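Gukden Palm-Free Vegetable Spread, 1000 g catering tub

Gukden is a plain baking and table spread made with rapeseed and sunflower oil. It contains no palm oil, no palm fat and no palm-based emulsifiers. It is sold under our own label to cafes, school kitchens and small bakeries.

Product code: 88
Pack: 1000 g tub with snap lid
Case: 7 tubs
Storage: keep chilled, use within 3 weeks of opening
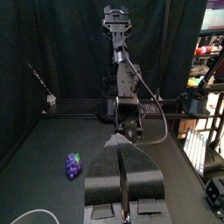 Toy bunch of grapes on a black tabletop

Use it straight from the fridge for pastry, or let it stand for creaming. It browns a little faster than the old recipe, so check cakes early the first time you bake with it. It can be frozen in the closed tub – thaw it overnight in the fridge and stir before use.

The old Butholm spread did contain palm fat. We stopped filling it in April, and any tubs still on the shelf will carry the Butholm name and the old ingredient list.

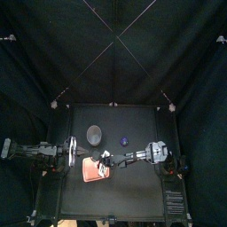 Customers with a standing order for Butholm will be moved to Gukden at the same case price. If you would like a different product, tell the order desk before noon on Friday and we will change it on the next delivery.

Also in this range: Astley shortening block (palm-free) and Orbán frying oil (sunflower). The Astley block is firmer and suits pie crust. Neither one comes in the 1000 g tub.

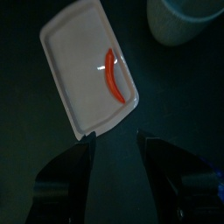
Product notes by Maysoun Fakhoury

Allergens: none in the recipe. The spread is filled on a line that also handles milk, and the label says so. Empty tubs and lids can go in with mixed plastics where your hauler takes them. Full ingredient sheets are sent with the first case of every order.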